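Protokoll Gartenverein Gorside, Mai

Ich hab diesmal mitgeschrieben, also bitte nicht meckern! Los ging's mit dem Wasser: Die Pumpe von Griltik läuft wieder, die Reparatur hat 82 Euro gekostet, und wir waren etwa 14 Leute.
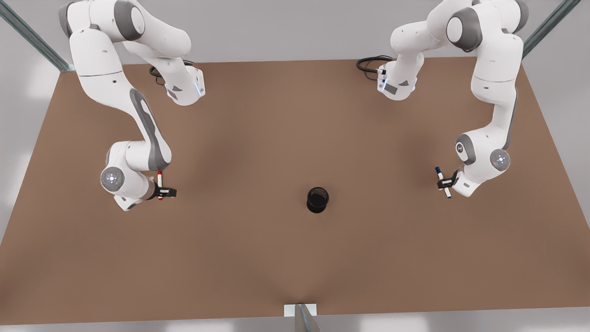 Beim Sommerfest wollen wir weg vom Wegwerfgeschirr. Kleine schwarze Becher, so schlicht zylindrisch wie der auf dem braunen Tisch, kamen gut an (ich war gleich dafür!), nur der Pfand blieb strittig. Zwei Euro fanden manche happig, am Ende 12 Stimmen dafür.

Dann der Kompost, das ewige Thema. Clastard würde uns den Häcksler leihen, aber nur bis 18 Uhr, und abholen müssten wir ihn selbst.

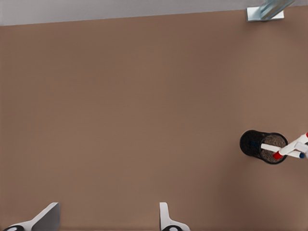 Wer einen Anhänger hat, meldet sich bitte bei mir, sonst fragen wir bei Ankrah nach. Parzelle 7 ist übrigens noch frei, die Johannisbeeren dort bleiben stehen. Der Schlüssel fürs Tor hängt wieder am alten Haken.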